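Rosoment Floorball League: Frequently Asked Questions
Updated February 23, 2018

I've never played floorball. Can I still join?
Yes! Most of the people on our rosters had never picked up a stick before their first night with us. If you've played hockey, lacrosse or soccer you'll recognize a lot of it, and if you haven't, you'll be chasing the ball around happily by the end of your first session anyway. The Open division is made for new players.

What is the difference between floorball and floor hockey?
The ball, mainly. Floorball uses a light plastic ball with holes in it, and the sticks are shorter and much lighter than a hockey stick. There's no body checking, you can't swing your stick above the waist, and goalies play on their knees with no stick at all. It's quick and there is a ton of passing — that's what hooked me.

Where are the games?
All spring games are at Dusano Hall, on the big court. The side door is the one to use after 6 p.m. Playoffs are there too, except for the Xaba Cup final, which moves to the Plonila Fieldhouse in May. The fieldhouse has real bleachers, so bring your family and make some noise.

How many people are on a team?
Five runners and a goalie on the court at a time. A roster can have up to 13 players. Trust me, you'll want substitutes. Shifts are short and your legs will tell you when yours is over.

Can I sign up without a team?
Of course. Register as a free agent and we'll place you. Friends can ask to be placed together in the notes box, and we can nearly always do it for pairs. Groups of four or more should think about starting their own team!

What does it cost?
The spring season is $69 per player, and that covers court time, referees and a team shirt. Full teams can pay in one go or have each player pay separately. If you get hurt or move away before week three, write to us and we'll refund the rest of the season.

Do I need my own stick?
Not at first. We keep a rack of loaners in several lengths, for both left and right shooters. Stand a stick up in front of you and it should come to just above your belly button. When you're ready to buy one, try a few from the rack first and get a softer shaft than you think you need.

What shoes should I wear?
Indoor court shoes with clean, non-marking soles. Volleyball and handball shoes are both great. Running shoes work for a night or two, but they roll on hard cuts and I've seen plenty of turned ankles. Please change at the door — outdoor shoes are not allowed on the court.
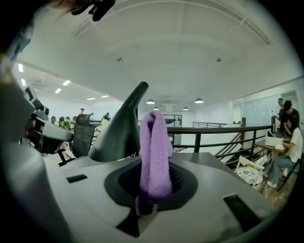 Greta Lindahl
League Coordinator, Rosoment Floorball

How long is a game?
Three periods of 15 minutes, running clock, with a two-minute break between them. The clock stops only for penalties, injuries and timeouts (one per team). Plan on being at the hall for an hour.

Is there a league for kids?
There is, and it's a blast to watch. Juniors play four-on-four across the short side of the court. Parents don't have to stay, but we do need one adult from each team on the bench.

How do the Xaba Cup playoffs work?
Every team makes the first round. Seeds come from the regular season table, with goal difference as the tiebreaker. A tied playoff game goes to five minutes of sudden-death overtime and then penalty shots, and if you've never seen floorball penalty shots, you're in for a treat.

What happens if my team is short on game night?
You can borrow any registered player from your own division or a lower one. Four runners is the minimum. Below that it's a forfeit, but we'll usually mix the benches and play for fun.

Can I come and watch first?
Please do! Games are free to watch, and the team captains love to talk floorball.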